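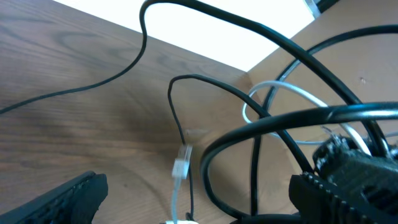 É preciso ligar a rede por cabo para pôr o braço a trabalhar?

Só na primeira configuração e nas atualizações do controlador. Depois disso o braço trabalha sem rede, desde que o programa esteja gravado na placa.

Última atualização: abril
Tempo de leitura: 4 min

4. Cablagem do braço e da garra

Esta secção parte do princípio de que a base já está aparafusada à bancada e que a garra abre e fecha à mão. Se a garra prende a meio do curso, volte à secção 3. Há quem diga que os motores "fazem a rodagem" sozinhos com o uso. Montei dois braços na oficina Lonby e em nenhum vi isso acontecer.

O manual do kit Teltier promete uma cablagem "arrumada em minutos". Conte com uma tarde. As instruções originais mostram os cabos direitos e paralelos, coisa que numa mesa de madeira com um braço em cima só dura até ao primeiro movimento.

4.1 Antes de começar

Desligue a fonte da tomada. O interruptor da placa Trinik corta os motores, mas deixa a lógica alimentada, e o manual não o diz em lado nenhum.

Separe os cabos por função: alimentação, dados, rede. Quase todos os do kit são pretos, por isso a cor pouco ajuda. O cabo de rede é branco e plano, com ficha transparente do tipo RJ, e distingue-se bem dos restantes. Marque os outros com fita nas duas pontas.

CUIDADO: não confie nas etiquetas de fábrica. No meu kit havia duas trocadas.

4.2 Ligação dos cabos

1. Coloque o braço em posição de repouso, com a garra para baixo.

2. Passe o cabo de alimentação pelo lado de fora do cotovelo. O desenho do kit mostra-o por dentro. Experimentei e ficou trilhado à segunda volta.

3. Deixe 300 mm de folga entre a última braçadeira e o pulso. Parece muito. Com menos, o cabo estica quando a garra roda até ao fim.

4. Ligue o conector preto pequeno à porta da garra. Tem posição certa, mas entra à força na errada. Pare assim que sentir resistência e vire-o.

5. Encaixe a ficha de rede no controlador até ouvir o estalido. Puxe de leve. Uma patilha partida ainda faz contacto enquanto o braço está quieto, e perde-se depois uma noite à procura de um erro de software.

6. Prenda os cabos à coluna com velcro. As braçadeiras de plástico ficam para o fim.

NOTA: uma volta larga de cabo pousada na mesa é aceitável durante os ensaios. Uma volta ao alcance dos dedos da garra não é. Os dentes da borda agarram o isolamento com facilidade.

4.3 Caminho até à tomada

O cabo da fonte tem 1740 mm. Chega para uma bancada normal se a tomada estiver do mesmo lado do braço. Se não chegar, mude a bancada ou use uma extensão com terra, fixa à parte de trás. A ficha "universal" que a Coman vende como acessório pode ser muito boa, mas a minha aquecia e deixei de a usar.

Não enrole o excedente à volta da base. O braço roda sobre ela.

4.4 Primeiro ensaio

1. Tire da mesa tudo o que não seja braço ou cabo.

2. Ligue a fonte e espere pela luz fixa. Se piscar nove vezes e apagar, o controlador não encontrou a garra: desligue e repita o passo 4 de 4.2.

3. Escolha a velocidade 300 no menu de teste. O manual não indica a unidade e o fabricante também não me respondeu, portanto tome o valor como um número no menu e nada mais. É lento o suficiente para chegar ao interruptor.

4. Mande rodar o pulso para um lado e para o outro, com a mão no corte de corrente. Olhe para os cabos. A garra pode ficar para depois.

5. Se algum cabo esticar, raspar numa aresta ou se enfiar entre os dedos, pare e refaça a folga.

6. Repita o ciclo completo com a garra aberta e depois fechada.

CUIDADO: a "deteção de colisão" do programa não substitui o corte de corrente. Nos meus ensaios reagiu a um bloco de madeira e ignorou por completo um cabo preso. Talvez uma versão futura resolva o assunto. Até lá, ninguém deve deixar o braço a trabalhar sozinho na oficina.

4.5 Fixação definitiva

Só depois de o ciclo correr sem puxões é que vale a pena trocar o velcro por braçadeiras. Aperte-as à mão, sem alicate, e corte as pontas rentes. Deixe o cabo de rede fora do feixe, para o poder retirar quando terminar a configuração.

As calhas articuladas que aparecem em todos os vídeos são opcionais. Comprei uma, pesava no antebraço e o pulso passou a parar fora do sítio. Num braço maior a conversa será outra.

Se fizer a cablagem numa bancada partilhada, deixe um papel a dizer que o braço ainda não foi ensaiado, com o seu nome. As dúvidas sobre este guia podem ser deixadas no caderno da bancada, ao cuidado de Virgil Pîrvu.

Artigos relacionados
Secção 3: Montagem da garra Teltier
Secção 5: Calibração do pulso
Atualizar o controlador Trinik por cabo
Fontes de alimentação: o que medir antes de ligar
Regras de uso das bancadas na oficina Lonby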